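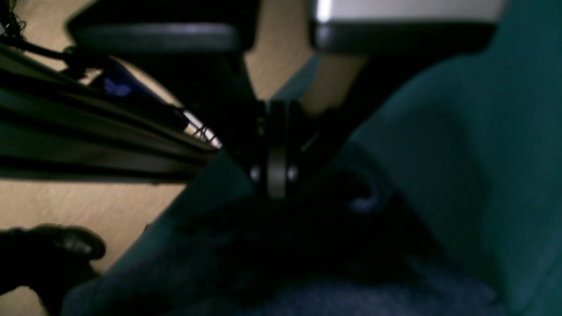
2020-06-16 / floor, cables, laundry table

Archana in early, me late. Bench by the window still waiting on the Ortner clamps, so did the floor first.

Floor: light wood, grain on the diagonal, scratches easily, so no more dragging stands across it. Lift or get a second person. Swept under everything. Felt pads want replacing, the Woltness ones peel off in a week. Anatole Roussel says he has a bag of better ones in the store cupboard, not found yet.

Thin pale wires left in a tangle again. Please tie them back when you finish, takes a minute. Used up the last of the short ties, 100 more on the Conance order (ref 107, chase it if nothing by the end of the month).

Castors generally: hair and thread wound round the axles on the trolley, cut it out with the small scissors. Scissors now blunt. Sorry.

Clothes and cloth

Teal cloth back on the big table. Much better for dark things than the bare top, you can find the hem. Ironed it on medium, still a long diagonal crease that wont shift.

Navy garment with the white capitals, HUGGIN etc. Worked on spreading it from the lettered end. Lettering end lies fairly smooth, the rest bunches up into a thick roll round the opening and you have to go in and find the edges. Small flaps sticking out at the bottom as well. Dark on dark, hard to tell one layer from the next. Archana thinks do the opening first and leave the letters till last. Try both ways tomorrow, write down which.
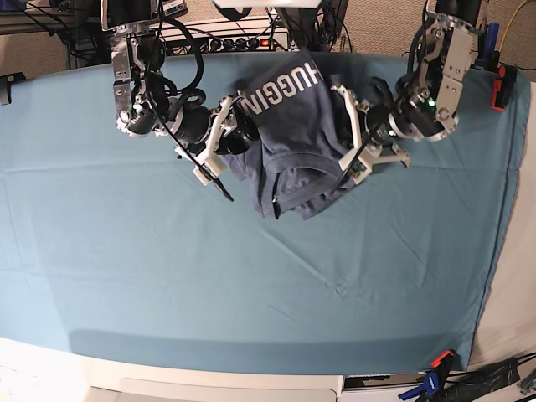 To do

- wash the navy pile at 29, sorry 30, inside out so the print doesnt crack
- 9 hangers back to Skisirby, they did ask
- new scissors
- felt pads (ask Anatole where exactly)
- lint roller, the sticky kind. Navy shows evrything
- Archana Rajput has the cupboard key until I'm back, text her first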